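Tordale tightens rules on wooden food-contact surfaces

Tordale's environmental health office has revised its guidance on wooden work surfaces in small food businesses. The new text takes effect in August and applies to bakeries, cafes, market kitchens and shared production units. Businesses that use only steel or plastic surfaces are not affected.

The office lists 720 registered premises with at least one wooden preparation surface. Under the old guidance, inspectors judged these surfaces by eye and recorded them as acceptable or not acceptable. The revised guidance replaces that judgment with a written maintenance log and a fixed inspection checklist.

Open joints between strips are the main concern. Glued strip tops can separate along the seams when water stands on them or when one side is sealed and the other is left bare. A joint that admits the edge of a standard feeler gauge must now be filled or the top replaced. Knife marks are permitted if they can be sanded out without reducing the top below its minimum thickness.

Surface finish is the second point. Food-grade oil remains acceptable, and the date of each application must be entered in the log. Film-forming varnish is no longer accepted on surfaces used for direct contact with dough, meat or cut produce — existing varnished tops may stay in service for packing and dry storage.

Cleaning tools must be stored off the floor and kept separate from utensils used on food. Brushes with loose or flattened bristles are to be discarded. The guidance does not require color coding, but premises that already use it must apply it consistently.

Wondano, a supplier of replacement tops, has published a price list for the standard sizes covered by the checklist. Promier, which leases kitchen units to new businesses, said it will resurface 300 tops before the rules apply. Mujić, a bakery with two outlets in the town, has asked for a longer transition period for tops installed in the past year. The office has not yet replied to that request.

Strip-laminated tops remain permitted under the revised text, subject to the joint check. 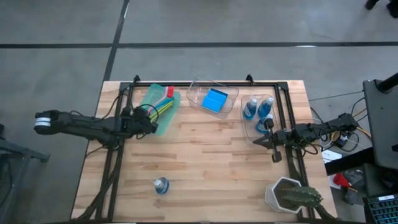
Grants and deadlines

Businesses may apply for a grant of up to 500 per premises toward sanding, refilling or replacement. Applications open at 9 a.m. on the first working day of August and must include a copy of the maintenance log. Work completed before an application is filed does not qualify.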